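Emília Koubek lässt mich erst einmal warten, was zu ihrem Beruf passt. Sie übersetzt Romane, und zwar solche, die dick sind und in denen wenig geschieht. Als sie sich schließlich setzt, hat sie den Bleistift noch hinter dem Ohr und bestellt einen Tee, den sie in den folgenden zwei Stunden nicht anrührt.

Ihr jüngstes Opfer heißt »Flutov«, ein Roman von Zeyu Liao, im Original 300 Seiten lang. Auf Deutsch sind es 74 mehr geworden. »Das Deutsche braucht Platz«, sagt sie. »Es setzt sich hin und macht die Knie breit.« Der Verlag habe wegen des Papierpreises angefragt, ob man nicht etwas weglassen könne. Sie schlug den Klappentext vor.

Angefangen hat sie mit Gebrauchsanweisungen. Zwölf Jahre lang übersetzte sie für die Firma Kopecký, die Heizkessel herstellte und der Meinung war, ein Komma koste extra. Von dort stammt ihre Abneigung gegen das Passiv. »Der Deckel wird geöffnet. Von wem denn? Da steht ein Mensch im Keller und friert, den darf man ruhig ansprechen.«

Dass sie heute von der Literatur lebt, hält sie für eine Übertreibung. Sie lebe neben der Literatur, in einer Wohnung zur Untermiete, und die Literatur zahle gelegentlich den Strom.
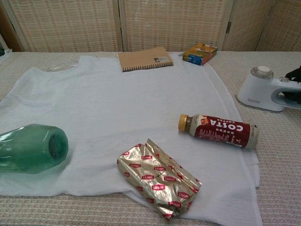
Wie lange sitzt sie an einer Seite?

»An einer guten einen Vormittag, an einer schlechten drei Tage. Gute Sätze wissen, was sie wollen. Bei schlechten muss ich überlegen, ob der Autor müde war oder ob ich es bin.«

Mit Liao schreibt sie sich Briefe, auf Papier, weil er auf E-Mails grundsätzlich mit einem einzigen Wort antwortet. Im Roman kommt ein Dorfgericht namens Nulen vor, von dem 80 Seiten lang niemand verrät, ob man es löffelt oder schneidet. Sie fragte nach. Er schrieb zurück, das komme auf die Familie an. Nun wird im deutschen Text gegessen, ohne Besteck und ohne Verb, das eines nahelegt.

Ob sie Rezensionen lese, will ich wissen. Selbstverständlich, sagt Koubek, sie suche darin ihren Namen, eine stille Beschäftigung, bei der man gut abschalten könne. Einmal wurde ihre »flüssige« Übersetzung gelobt. »Flüssig ist auch Abflussreiniger.«

Im Oktober fährt sie nach Soltthorpe, in ein Übersetzerhaus mit Blick auf einen Parkplatz. Dort will sie Liaos zweites Buch beginnen, das noch dicker sein soll. Gelesen hat sie es bisher absichtlich nicht. Sie möchte beim Übersetzen wenigstens erfahren, wie es ausgeht.

Dann fällt ihr der Tee ein. Sie schaut in die Tasse, schiebt sie zu mir herüber und fragt, ob der Artikel lang werde.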